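Comunidade Hullora › Robótica › Aprendizagem por demonstração

Demonstrações com pinça manual: variar os objetos ou repetir a tarefa?

Rezaul Akanda
Preparamos um estudo sobre a transferência de demonstrações humanas, recolhidas com pinça manual, para um braço fixo. Dispomos de 70 demonstrações de preensão de garrafas, todas com o mesmo modelo. Em garrafas de outro formato, a taxa de êxito desce para 24%. Solicita-se parecer sobre a composição do conjunto de treino.

Shahnaz Uddin
Recomenda-se alargar a variedade antes de aumentar o número de repetições. No protocolo Dogar, cada sessão reúne garrafas de plástico com rótulos diferentes, deitadas em orientações distintas e, em certos casos, sobrepostas. 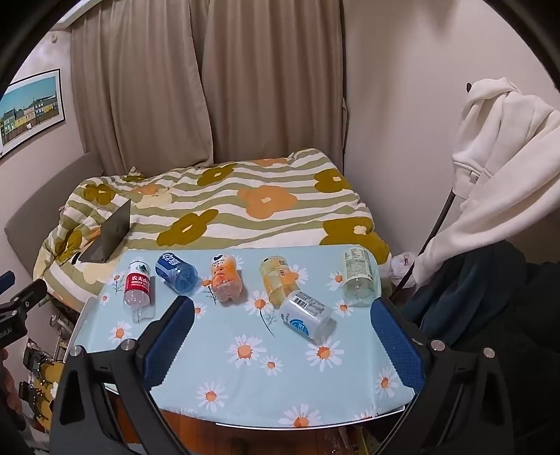 Fotografia: Shahnaz Uddin / protocolo Dogar

Com nove divisões domésticas e o mesmo total de 70 demonstrações, obtivemos 60% de êxito em garrafas ausentes do treino. As toalhas estampadas foram mantidas, dado que o fundo uniforme favorecia a sobreadaptação. Convém reservar divisões inteiras para a avaliação e indicar os resultados por orientação do objeto.

Fekow
Connosco bastou baixar a taxa de aprendizagem. Não testámos com garrafas.

Tópicos relacionados
Calibração de pinças manuais
Oclusão parcial em tarefas de preensão
Nodville: formato dos ficheiros de trajetória

Contacto | © Hullora | Voltar ao topo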